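Como um robô aprende a arrumar botões?

Pense em quando você aprendeu a amarrar o tênis. Alguém mostrou, você tentou, o laço ficou torto, alguém mostrou de novo. Depois de muitas tentativas, suas mãos já sabiam o caminho sozinhas! Com o robô Stela acontece uma coisa bem parecida, só que ele precisa de muito mais exemplos do que você.

O que é um exemplo?

Para um robô, um exemplo é a história completa de uma tarefa, do começo ao fim. Digamos que a tarefa seja pegar um botão da mesa e colocar em outro lugar. O computador guarda tudo: as imagens das câmeras, a posição de cada braço, o quanto a garra abriu ou fechou. Tudo isso fica gravado várias vezes por segundo, como os quadros de um desenho animado.

Quem mostra os movimentos é uma pessoa. Na oficina Tasier, esse trabalho é de Chrysoula Tzanetos. Ela segura dois controles, um em cada mão, e os braços do robô imitam o que ela faz — se ela vira o pulso, o robô vira também. Parece videogame, mas exige muita paciência! Em um dia bom, Chrysoula consegue gravar 84 exemplos. Cada um dura 30 segundos, e a cada 4 exemplos ela faz uma pausa para descansar os braços (os dela, claro).

Por que tantas vezes?

Imagine que você só tivesse visto um cachorro na vida, e ele fosse marrom. Será que você reconheceria um cachorro branco? Provavelmente sim, porque seu cérebro é ótimo nisso. O computador tem mais dificuldade. Se o botão verde estiver sempre no mesmo canto, ele pode achar que basta ir até aquele canto e fechar a garra, sem nem olhar!

Por isso as peças mudam de lugar entre uma gravação e outra. Umas ficam em pé, outras deitadas, e as cores se misturam.
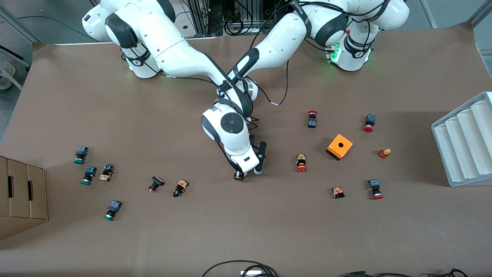 Dois braços brancos trabalham sobre a mesa coberta de papel marrom, e uma das garras segura um botão escuro.

Os botões usados na Tasier são daqueles que servem para ligar e desligar máquinas grandes. Eles são bons para treinar porque têm formatos diferentes: o vermelho em forma de cogumelo, por exemplo, pede um jeito de segurar diferente do botão fininho.

E os erros?

Às vezes a peça escorrega. Chrysoula então marca a gravação com uma etiqueta, para o computador não confundir um tombo com um acerto. Em abril, a coleção chamada Gamura chegou a 191 exemplos aprovados, e ela continua crescendo!

Experimente em casa

Peça a um amigo para fechar os olhos e tente ensiná-lo a pegar uma borracha na mesa usando só palavras. Depois troque a borracha de lugar e comece outra vez. Quantas instruções você precisou mudar?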